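Dedness is adding flower arranging to the list of chores its robot arms are learning at the company's workroom on Lubis Street. The task started in July and is the first in the Plullska project to use something that bends when it is picked up.

The goal of the task is easy to state. A bunch of red tulips has to end up standing in a gray ribbed vase. An operator steers the arm by hand controls through the whole job, and the computer saves the camera views along with the position of every joint. Each saved run is called an example. So far the team has kept 347 of them for the tulip task.

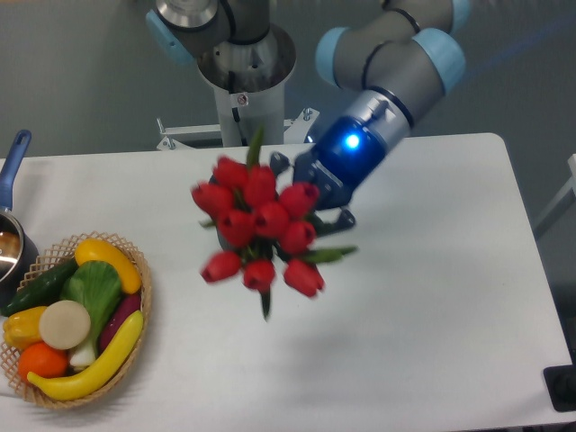

How many examples does a robot need before it can do a job on its own?

It depends on the job. Dedness trained an earlier system to move a cup onto a saucer with 171 examples, and the company expects the tulips to take several times that number, as the stems and leaves shift in the grip and no two runs look quite the same.

Farah Teoh, who runs data gathering for Plullska, said the first week went slowly. Operators tended to close the gripper too high, near the blooms, and then had no room left to lower the stems into the vase. They now aim for the stems.

"You want the examples to be good, but you also want them to be different from each other," Teoh said. "If every run starts from the same spot, the system learns that spot and not much else." 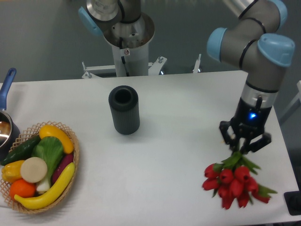 *A bunch of tulips in the gripper, with the vase standing between the flowers and a basket of toy produce.*

For that reason the operators move the vase between sets, and the flowers are laid down at a new angle. Other household items stay on the table so the system learns to work with things nearby that have no part in the task. Teoh said a later round will be recorded with different items, and another with a wider vase.

Runs are thrown out if the vase tips over, if the flowers fall short of the opening, or if the operator stops partway and starts again. The team has dropped 73 runs to date. Those recordings are stored separately, and Dedness has not decided whether to use them.
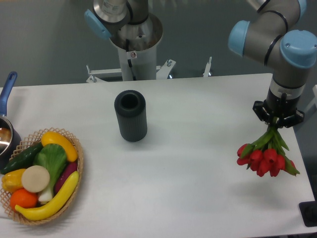 A working session lasts 15 minutes, after which operators trade places. Long sessions were tried in the spring and given up when the recordings from the last part of each session turned out jerky. Reviewers watch every run at normal speed before it is added to the set, and they mark the moment the gripper closes and the moment it opens.

Part of the cost is being paid by Dollaren, a home goods company that wants to know if the same method could be used for setting out store displays. Dollaren will get a copy of the trained system when the work is finished. The two companies did not say how much money is involved.
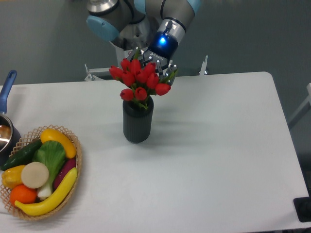 The first test without an operator is planned for a Saturday, when the workroom is quiet. The arm will be given the flowers and the vase in positions that do not appear in any of the recordings. Teoh said she expects it to miss often at the start, and that the misses will help the team choose which examples to record next.

Gathering for the tulip task will continue until the test. The next chore on the Plullska list is folding a dish towel.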